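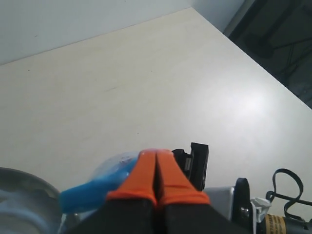
ルールの紙は短いほど守られる? Reliaの安全担当さんに聞いてきました

今月は、前から行きたかったReliaの作業室におじゃましてきました! 小型のロボットアームで台所まわりの小物をつかんだり、置いたり、片づけたりする「Nel」というプロジェクトをやっている会社です。とはいえ今回のお目当てはアームの性能のほうではなくて、社内ルール。うちの職場でもアームを1台入れる話が出ていて、「で、ルールってどうするの?」と聞かれて固まってしまったのが私なのです(総務と現場の間くらいにいる人間です)。

お話をうかがったのは、Nelの安全まわりと手順書を一手に引き受けている担当の方。お名前は出さない約束なので「担当さん」で通します。もとは食品工場の設備保全にいたそうで、ロボット歴よりもベルトコンベヤー歴のほうがずっと長いとのこと。声が大きくて、よく笑う方でした。

午後2時に着いて、お茶をいただく前にまず保護めがねを渡されました。

「見学の方も同じです。社長でも同じです。そこを一回ゆるめると、次の日から全員ゆるみますから」

はい、と素直にかけました。私はもともとめがねなので、めがねオンめがねです。

もともとの手順書は161ページ

最初に見せてもらったのは分厚いファイルでした。背表紙がもう割れかけています。Nelが始まったころの手順書で、全部で161ページ。

「これね、私が書いたんですよ。すごいでしょう。誰も読まなかった」

笑っておられましたが、書いた当時は本気だったそうです。機械の規格の本を横に置いて、関係しそうな項目をひとつずつ自社の言葉に直していって、抜けがないように、抜けがないようにとやっていたら、この厚さになってしまった。

「監査のときには役に立つんです。全部書いてあるから。でも朝、アームの電源を入れる人はこれを開かないですよね。開かない紙に『必ず確認すること』って書いてあっても、確認されないんです。当たり前なんですけど、書いてる本人は気づかないんですよ」

で、どうしたかというと、机の横に貼る紙を別に作った。それが社内で「Prundance」と呼ばれているもので、表と裏の2面だけ。表が始める前、裏が止めるときと終わったあと。ラミネートしてあって、角が丸く切ってありました。

名前の由来を聞いたら、関連会社のPrurariの人がつけたらしく、担当さんもよく知らないそうです。「私は『紙』って呼んでます」だそうです。

分厚いほうは捨てたんですか、とたずねたら、とんでもない、という顔をされました。

「あれは理由の置き場所なんです。紙のほうには『指先を手で触って確かめる』としか書いてない。なんで手で触るのか、いつ誰がそう決めたのか、その前はどうだったのか。それはファイルにある。理由が消えると、何年かして『これ要らないよね』って誰かが消しますから」

これ、うちの職場にもそのまま当てはまる話で、ちょっと耳が痛かったです。経費精算のルールとか、もう理由が誰にもわからないもの、ありませんか? うちにはあります。

始める前に見る6つ

さて、その紙の表面です。項目は6つ。写させてもらってよいですかと聞いたら、「どうぞどうぞ、どこの会社でも似たようなものになりますよ」とのことでしたので、担当さんの説明を混ぜながら書きます。

ひとつめは、非常停止ボタンを実際に押すこと。見るだけ、指差すだけはだめで、毎朝押して、止まるのを見て、戻す。

「面倒がられます。戻すと再起動に少し時間がかかるので。でも押したことのないボタンは、いざというときに手が行かないんですよ。自分の手がどこにあるか、体で覚えてもらうために押すんです」

ふたつめが、指先のパッド。Nelの指先にはオレンジ色のゴムっぽいパッドがかぶせてあって、これを電源の入っていない状態で左右とも手で触ります。ぐらつき、めくれ、汚れ。私も触らせてもらいましたが、思ったより弾力がありました。細かい段や継ぎ目があるので、油っぽいものを扱った日はそこに汚れが残りやすいそうです。

「指先が滑ると、モノが落ちるだけだと思うでしょう。違うんです、人が手を出すんですよ。落ちそうになったら拾おうとする。反射です。だからパッドの点検は、モノのための点検に見えて、人の手のための点検なんです」

なるほどなあ、とここでメモの字が大きくなっていました。

みっつめはケーブル。手首のあたりから出ている細い黒いケーブルは、くるっと輪を描くように余らせてあります。私はてっきり片づけ忘れかと思って(すみません)、束ねないんですかと聞いてしまいました。

「束ねたくなりますよね! きれい好きの人ほど束ねるんです。でも手首が回ったときに余裕がないと、引っぱられてコネクターの根元に来る。かといって余らせすぎると、机の上のものに引っかかる。だから輪の大きさを決めてあるんです。紙には『手首を端から端まで手で回して、張らないこと、机をこすらないこと』と書いてあります」

長さが何センチという数字では書いていないんですね、と言うと、そこは一度数字で書いてやめたのだそうです。アームの取りつけ位置を変えるたびに数字が合わなくなって、合わない数字が載った紙は全体が信用されなくなる。だから動作で書く。「回して、張らないこと」なら、どこに取りつけても使えます。

よっつめは、机の上のものを決められた側に寄せること。つかむ練習に使う小物や容器は片側にまとめておいて、アームの正面は空けておく。

「始まりの形を毎回そろえるんです。記録を見返すときにも楽ですし、何より、机の上にあるはずのないものがあったら一目でわかる。ペンとか、スマホとか、マグカップとか。マグカップは本当に多いです」

マグカップ、やりそうだなと思いました。私が。

いつつめが、透明なもの。袋や包み紙のような透けるものを机に置く日は、その日の記録に「透明あり」と書いてから始めます。カメラで見る仕組みはこういうものが苦手なことが多いし、人間だって白っぽい机に透明なものが載っていると見落とす。禁止にしなかったのは、家の台所に透明な袋がないなんてことはないから。避けていたら練習にならないので、置いてよい、ただし書く、という落としどころにしたそうです。

むっつめは、声。動かす前に「動かします」と言って、部屋にいる人が全員返事をするまで待つ。

「これだけはね、最初、みんな恥ずかしがるんですよ。ひとりが小声で『動かします……』って言って、誰も返事しない。だから私が隣の部屋から『はーい!』って返してました」

あの声量なら確かに隣の部屋からでも届きそうです。見学中に一度やってくださって、私も「はい!」と返事をしました。やってみると案外気持ちがよいです。

速さの上限は200

話が少しだけ数字っぽくなります。Nelでは人が同じ机のそばにいるとき、手先の速さの上限を毎秒200ミリにしているそうです。

どこかの規格にその数字があるんですか? と聞いたら、担当さんは首を振りました。

「うちで決めた数字です。よその会社さんにそのまま使われたら困ります。アームの重さも、手先についているものも、机の高さも違うんですから。規格の本には考え方が書いてあって、危ないところを洗い出して、どれくらい危ないか見積もって、減らして、残ったものを人に知らせる、という順番があります。数字はその順番を自分の現場でやったあとに出てくるものなんです」

じゃあ、うちの会社もまず数字を決めよう、というのは順番が逆ですね、と言ったら、「逆です逆です」と二回言われました。うちの会議のホワイトボードに、すでに数字が書いてあることは黙っておきました。帰ったら消します。

ちなみに、速さの上限を外してよいのは、部屋に誰もいなくて扉の表示が出ているときだけ。外した人が戻すところまでやる決まりで、途中で交代してはいけないことになっています。昼休みをまたいで交代したときに、戻すのを次の人が知らなかったことがあったのだそうです。けが人はなし。次の人が動きの速さにびっくりして停止ボタンを押して、それで終わり。

「毎朝押してたから押せたんだと、本人は言ってくれました。うれしかったですね。うれしがってちゃいけないんですけど」

手首まわりのごちゃごちゃ

アームの先のほうをよく見ると、指やパッドのほかにもいろいろなものがくっついています。黒い金具、銀色っぽい板、ラベルの巻かれた筒形の部品。私はこういうごちゃごちゃした感じが好きなので、しばらくしげしげと見ていました。

担当さんにとっては、ここがいちばん気をつかう場所だそうです。

「買ってきたときのアームには説明書がついてますよね。でもここに金具を一つ足したら、もう説明書のとおりの機械じゃないんです。重さが変わる、出っぱりが増える、すき間ができる。すき間は指が入るんですよ」

そのため、手先に何かを足したり外したりしたときは、どんなに小さな変更でも「変更メモ」を書くことになっています。書式を見せてもらったら、拍子抜けするくらい簡単でした。何を足したか、外したか。どこに。ねじは何本。角は丸いか。指の入るすき間ができたか。見た人と、もう一人の見た人。それだけです。

「もう一人の見た人」という欄がいいなと思いました。承認者、とは書いていないんですよね。

「承認者って書くと、偉い人に回っちゃうんです。偉い人は机に来ないで判子を押す。見た人って書いてあると、見てないのに名前を書くのは気持ちが悪いでしょう。言葉って効きますよ」

それから、ラベルの話。部品のラベルは隠さない、上から何かを貼らない、というのも決まりになっています。部品を交換するときに型番が読めないと、似たものをつけてしまう。似たものは似た顔をして違う動きをする。担当さん、コンベヤー時代に一度それをやってしまって、丸一日ラインを止めたことがあるそうです。このお話はとても長くて面白かったのですが、ロボットと関係なくなってくるので泣く泣く省略します。

「つい」をどうするか

私がいちばん聞きたかったのはここです。ルールがあっても、人は「つい」やってしまう。動いているアームの前に落ちたものを、つい拾う。止める前に、つい位置を直す。そういうのはどうしているんですか、と。

担当さん、少し考えてから、こう言いました。

「怒らないことですね。それと、『つい』が起きた場所に印をつける」

机の図を印刷した紙が壁にあって、つい手を出してしまった場所に、やった本人がシールを貼るのだそうです。名前は書かない。月の終わりに眺めると、シールが固まっている場所がある。

「固まってるってことは、人が悪いんじゃなくて、そこに手を出したくなる何かがあるんですよ。前は左の手前に固まってました。容器がそこにあって、向きがちょっとずれると直したくなる。じゃあ滑りにくい敷物を下に入れようか、とか、いったん止める合図を足もとにつけようか、とか。そういう話が初めてできる」

シールが増えると評価が下がるとか、そういうことはないんですか、と意地悪な質問もしてみました。

「増えたら、ありがとうって言います。3月に一度、急にシールが減った月があったんです。よくなったと思って喜んでたら、シールの台紙がなくなってただけでした」

これには二人で大笑いしました。減ったときこそ聞きに行く、というのが今の決まりだそうです。台紙の予備は、引き出しに山ほど入っていました。

裏面のこと

Prundanceの裏面、止めるときと終わったあとの話も少し。

止めるときの最初の一行は「止めてよい」でした。理由を考えてから止めるのではなくて、止めてから考えてよい。新しく入った人は、止めると作業がやり直しになるのを気にして我慢してしまうので、一行目に持ってきたそうです。止めた回数は記録しますが、止めた人は記録しません。

終わったあとは、指を閉じ気味にして決まった姿勢に戻し、電源を落とし、電源が落ちたことをもう一度操作して確かめる(動かないことを確かめるわけです)。そのあとで初めて机を拭きます。拭くのが先だと、拭いている手の横でアームに電気が来ていることになる。

「掃除のときのけがって、工場でも多かったんですよ。みんな、仕事が終わった気になってますから。機械はまだ終わってない」

記録の書き方にもひとつ決まりがあって、「異常なし」という言葉は使わないそうです。かわりに、やったことを書く。「ボタン押した、止まった」「パッド触った、右が少しめくれていた、貼り直した」。文章としてはつたないけれど、読み返したときに何をしたかがわかる。「異常なし」が並んだ記録は、見た人がいたのかどうかもわからないから、と。

私の職場の点検表、全部「異常なし」です。全部です。

うちみたいな会社は何から?

最後に、アームをこれから1台入れるだけの、安全の専門家もいない会社は何から始めればいいでしょう、とすがるように聞いてみました。

担当さんの答えは、机の周りを一日眺めること、でした。アームが来る前に、です。

「誰がどこを通るか。後ろの壁との間に人が入るか。荷物を誰がどっち側に置くか。ケーブルをどこに逃がすか。机の端って、みんな何かしら引っかけるんですよ、上着とか、鞄のひもとか。アームを置いてから眺めると、もうアームに合わせて人が歩くようになってるので、もとの動きが見えないんです」

そのあとで、機械を売ってくれたところに遠慮なく質問する。想定している使い方はどこまでか、手先に何かをつけたら誰が責任を持って確かめるのか、残っている危険は何か。聞けば出てくる書類がちゃんとあるのに、聞かない会社が多いのだそうです。専門の人に一度は現場を見てもらうこと、働く場所によって守らなければいけない法令があるのでそこは自己流で済ませないこと、とも念を押されました。

「それで、紙を一枚作る。最初は3行でいいです。使ってるうちに足りないのがわかります。うちの紙も今ので何版目かなあ。透明なもののところは、入ったのがわりと最近です」

増やすときのコツは? とたずねたら、一行足したら一行どこかを短くできないか探すこと、だそうです。裏面の下のほうに手のひらくらいの余白があって、そこは埋めずに取ってあるとのこと。現場の人が油性ペンで書き込む場所で、私が見たときには「タオル青いほう使って」と書いてありました。これも次の版で清書するかどうか、話し合うのだそうです。

帰りぎわ、保護めがねを返すときに、担当さんが拭き布と一緒に箱を差し出してくれました。返す人が拭いてから入れる決まりです。壁に小さく書いてありました。

というわけで、うちの職場では来月、まず私が椅子を持っていって、アームを置く予定の机の横に一日座ることになりました。上司には「何もしないで座ってるの?」と言われましたが、座ります。シールも買いました。眺めた結果は、また次の回に書きますね!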